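4.2 Walking the old quarter of Lokudura

The most exciting result of our fieldwork came from the oldest part of Lokudura, the hill quarter that most guidebooks cover in a paragraph. We had expected visitors to head straight for the fort, take in the harbor view and go back down the same way. Many did. But of the 802 walks we logged in July, 435 included at least one lane that appears on none of the printed maps, and those walks were wonderfully varied!

Two lanes stood out. The first climbs from the fish market past a row of shuttered merchant houses and comes out below the chapel of Yeo, where there is shade and a stone bench. The second, Nenik Lane, is narrower and steeper (we were out of breath every time), and it ends at a small terrace facing the sea. Visitors who found the terrace stayed far longer than we had guessed, often until the light went, and several told us it was the best part of their trip.
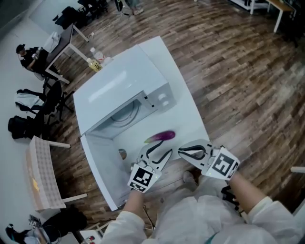 Figure 3. White microwave oven on a table, with two hand-held grippers over its open interior.

What pulled people off the main street was rarely a sign. In our short interviews they spoke of a smell of baking, a cat on a wall, a blue door half open, or simply a wish to get out of the sun. This fits nicely with earlier work on wandering in small historic towns, and it suggests that the pleasure of such places depends a good deal on being allowed to get a little lost.

The village of Wullita, a short bus ride along the coast, gave us a useful comparison. Its center is flat and its lanes are well marked, with painted arrows leading to the windmills. Walks there were shorter and much more alike, although visitors rated them almost as highly. We would love to know how they would feel about the same lanes without the arrows, and we return to this question in Section 5.

One limit should be kept in mind. All our walks began at the bus stop, so guests staying inside the old quarter are missing from the counts, and they may well use the lanes quite differently, above all in the early morning.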